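4.2 Reset rules

Published folding scores are hard to compare, and we doubt that the usual instruction to "randomize the cloth" does much to help. Of the 27 protocols we read, only 10 said who resets the towel or how. 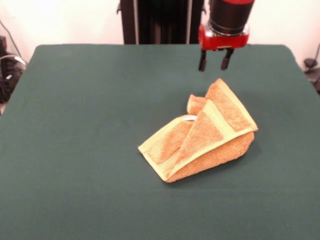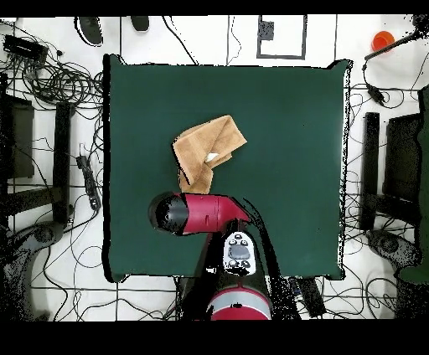

Figure 5. Towel on the green work surface, from two viewpoints.

Pawlak and Pawłowska ask for a fresh drop before every trial, but set no limit on how crumpled the start may be. An operator who wants a good score can simply drop gently. The Dordale rules do cap retries at 6, yet let the team decide what counts as one.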